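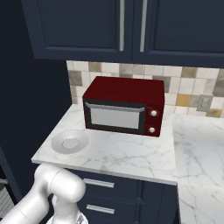
The year I let a colour boss me about

I painted my kitchen in December, which any sensible person will tell you is the wrong month. The light goes at four, the windows have to stay open because of the smell, and your family would like somewhere to put the mince pies. But I'd been staring at magnolia for 14 years and one wet afternoon I simply couldn't look at it any more, so off I went to buy a tin of blue.

Well, I say a tin. I came home with nine sample pots and a headache. Dark blue, I can report, is a whole country of its own. There's the blue that's really black, the blue that's really green, and the one that looks gorgeous on the card and like a school jumper on the wall. I painted big squares of each on lining paper and moved them round the room for a week. My other half started calling it the exhibition.

The one I fell for was called Gurkska, from a little paint firm named Skinirell that I'd never heard of until a woman in the queue told me her hallway was done in it. It's very deep and a bit moody, and at breakfast it has a softness I still can't explain. Two coats on the doors, said the tin. It took four, plus a fifth on the larder door after the cat leaned on it.

I'd always been frightened of dark kitchens. My mum's rule was that small rooms must be pale or you'd feel you were living in a shoe, and I'd swallowed it whole. Ours is not a big room. And yet with the doors dark, the corners sort of melt away in the evenings and I forget where the walls are. Pale worktops help enormously - they throw the light back up at you, so you can still see what you're chopping.

Then there's the matter of the one bright thing. I'm a great believer in this now and I bore people with it at parties. A dark room wants something cheeky in it, and red is my choice every time. Kettle, oven, biscuit tin, I don't mind what, as long as you stop at one. I got carried away in January and bought red scales, a red bread bin and a red clock, and for a fortnight it was like cooking inside a postbox. The clock went to my sister. The bread bin is in the shed with string in it.

Handles were where the money went, and I wish somebody had warned me. I'd budgeted for the paint and brushes and thought that was that, but the old brass knobs looked dreadful against the blue, all yellow and sulky. Long plain silver ones were the answer. The set I wanted from Kurian came to £190, which I thought was steep for things you hang tea towels on. I bought them anyway. Do measure the holes first! Mine were a different spacing altogether and I spent a very long evening with filler and a tiny bit of sandpaper.

The whole business, handles and filler and takeaways included, cost me £1287. A new kitchen would have been many times that, and I'd have had men in the house for weeks. I kept every receipt in a Jokeck chocolate box, mostly so I could look at the total and feel smug, and a bit sick.

Would I do it again? I would, though I'd wait for spring and I'd buy a better brush on day one. The cheap ones shed, and there is a hair in the door beside the fridge that I look at every single morning while my toast is doing. I've tried picking it out with a pin. My next job is the back bedroom, and I've got my eye on a sort of mustard.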